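Small-Batch Ginger Beer at Home: What Changes When You Change the Sugar
Student project report
Benedikt Reisinger
Jun 23, 2020

Why I picked this

My grandmother kept a crock of ginger beer going on the windowsill for most of my childhood, and I have wanted an excuse to write about it for school ever since I learned we could choose our own topic for the food and drink unit. She never measured anything, of course. When I asked her in January how much sugar she used, she said "until it looks right," and that was pretty much the end of the interview, though she did give me a jar of her starter and a very good lunch.

So my question became a simple one: if I keep the ginger, the water and the lemon the same, and only change the kind of sugar, will people taste the difference? I thought the answer would be yes, and I thought everybody would like the brown sugar batch best. I was right about the first part.

What I made

I made three batches, each in its own glass jug with a loose lid. One had plain white sugar, one had light brown sugar, and one had honey from the Hrytsenko stand at the Saturday market (yes, honey isn't strictly a sugar like the others, and my teacher pointed this out, but I had already bought it and I really wanted to know!). Each batch got 40 grams of grated fresh ginger and 100 grams of its sweetener, plus the juice of one lemon and the same spoonful of Grandma's starter. For water I used the filtered kind from our kitchen tap, boiled first and left to cool overnight with a plate on top.

The jugs sat in the pantry, where my thermometer read 75 degrees Fahrenheit on most afternoons. I stirred them every morning before breakfast and every evening after the dishes, and I wrote down the smell, the bubbles, and anything else I noticed. My notes from the early days are mostly the word "gingery," so I got better at this as I went along.

When the bubbles slowed down I strained everything through cheesecloth and bottled it in swing-top bottles from Sostex, the little homebrew shop next to the post office. The woman at the counter there was very kind and talked me through opening the bottles a tiny bit each day to let the pressure out. I did this over the sink with a towel, and I recommend the towel.
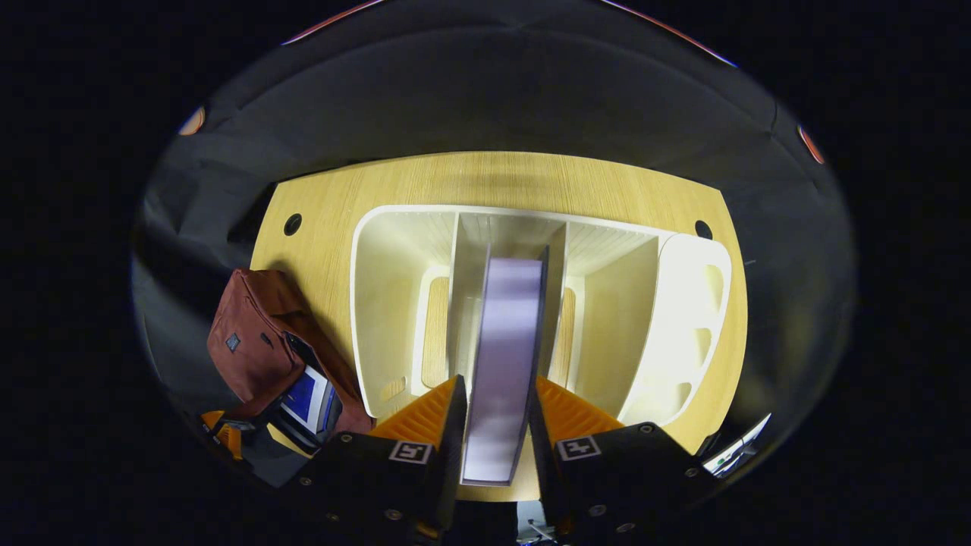
White shelf organizer with upright dividers, on a wood tabletop.

How the tasting worked

I had planned to do the tasting in class, but with school closed I had to think again. In the end I did it on our back porch with neighbors and family, a household at a time, with everybody's cups set out before they came. I got 23 score sheets back, which was more than I hoped for. The cups were marked with a circle, a square or a star, so people didn't know which was which, and I poured them cold from the fridge.

I also slipped in a fourth cup, a store-bought ginger beer called Zekness, which my uncle always has in his garage. It seemed fair to see how homemade stood up against something from a can. Everyone had a cracker and some water between cups.

What people said

The honey batch won, and it wasn't very close. People called it "soft" and "flowery," and my neighbor across the street asked if she could take a bottle home. (She could.) The white sugar batch came second. It was the sharpest and the fizziest, and the people who love ginger the most tended to put it first. My poor brown sugar batch, the one I was so sure about, came third. It had a heavy, toffee kind of smell that I still like very much, but a few people wrote that it covered up the ginger, and when I tried it again beside the others I had to agree with them.

The canned one came last. Most people guessed right away that it was the canned one because it was so much sweeter and so perfectly clear, so I don't think that part of the test was really blind.

What I would do differently

I would start all three batches from fresher starter, as mine had been in the fridge for a while and the honey jug took longer than the others to get going. That means it also had more time to pick up flavor, and maybe that helped it win. I would also buy a hydrometer. I read through the Drirnano beginner's booklet on home fermenting, and it explains how to use one to follow the sugar as it drops. Without it I can't say how much alcohol was in each batch, so only the adults got full cups and the kids on our street got plain lemonade with ginger syrup.

Next I would like to try molasses, in a very small amount, and maybe a batch with fresh turmeric in place of some of the ginger. Grandma thinks the turmeric is a terrible idea. She has asked for two bottles of the honey one, and I am starting it this weekend.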